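Arkisano Desk Notes
16/06/2022 – a thread on cables, tables and me losing my mind 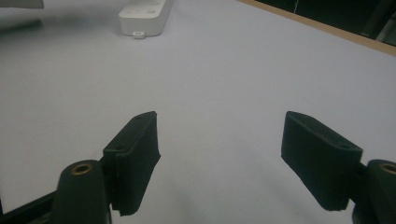

HOME OFFICE / CABLE STUFF

1/ ok so desk thread. a few of you asked how it's going since we moved. it's going. white power strip lying flat on top of the table, still no permanent home for it, thoughts below

2/ tabletop first. that pale lavender-gray. I looked at paint chips for two weeks and then the table I liked came in one color and that was that. Very smooth. Love it. shows every crumb

3/ the old desk was dark and you could hide anything on it. cables, rings from mugs, a whole pen once. pale table = no hiding. white strip on pale top is about as quiet as it gets though

4/ rule I'm trying this time: nothing lives on the desk until it has earned it. lamp, yes. notebook yes. printer NO, printer is in the hall closet and can stay there

5/ power strip is the problem child. options so far
on the floor (dust, feet, vacuum)
under the table, screwed in
in a cable box
on top, toward the back

6/ floor is out. had it on the floor in the last place for 31 months and every single time I needed to plug in the laptop I was on my knees with a flashlight

7/ under the table – I want this one to work. bought the Trevach tray, the long mesh one. holes don't line up with anything on my table. Would have to drill. not drilling into a table I just bought, sorry

8/ yes I know about the sticky kind. had sticky kind. came down at 2am with everything in it, sounded like a burglar

9/ cable box: tried the Usman one, medium. Strip fits, plugs don't. large one fits the plugs and is the size of a loaf of bread. so then you have a loaf of bread on your desk

10/ so for now, on top. white strip, small white plug or connector at the front edge and I'm trying to keep it at that. laptop charger goes in when I need it and comes out after. so far I remember half the time

11/ somebody asked about light. the room is really even, soft, no glare off the top at all. big reason I picked this room over the front one. front one has the better view and you can't read a screen in it after lunch

12/ measurements bc I always want them in other peoples threads and they're never there: strip cord is 800 mm, wall outlet to table edge is 900. so. yeah. you see the issue

13/ that's why the table is now shoved over closer to the wall than I wanted. chair bangs the bookcase if I lean back. getting a longer cord, just haven't yet

14/ do NOT plug one strip into another strip to get the extra length. I know. I see you typing

15/ cleaning the top: damp cloth, bit of dish soap, dry cloth. that's it. the spray I used on the old desk left streaks all over this one and I had to go over it three times. Unplug the strip and lift it off first, don't wipe around it w a wet rag

16/ dust on white plastic is a thing btw. gets into the sockets. dry paintbrush, the cheap kids kind, with the strip unplugged from the wall. takes a minute

17/ things I took off the desk this week and dont miss: pen cup, second pen cup, desk calendar, coaster stack, the little cactus (moved to the windowsill, he's fine)

18/ things I took off and do miss: tissue box. its coming back

19/ labels. going to put a bit of tape on every plug with what it belongs to. did it in the kitchen already and it's the best ten minutes I've spent in this apartment. no more unplugging the router by accident in the middle of somebody's call

20/ someone in the Skirnenero forum has theirs clamped to the back edge of the table, standing up on its side. Looks great in the pics. Clamp was 400 something in their money and I have no idea what that is in mine. if anyone knows a clamp that won't chew up the edge, tell me

21/ also open to a strip with the switch on the cord instead of on top, I keep hitting mine with my elbow in my head before it even happens

22/ next up is the drawer unit. it's still full of the stuff I emptied into it in a panic on moving day. there is a potato peeler in there. plan is to have it all done by September, check back then

23/ ok gotta run, dinner. send me your under-desk setups, ugly ones too – esp if you rent and can't drill anythign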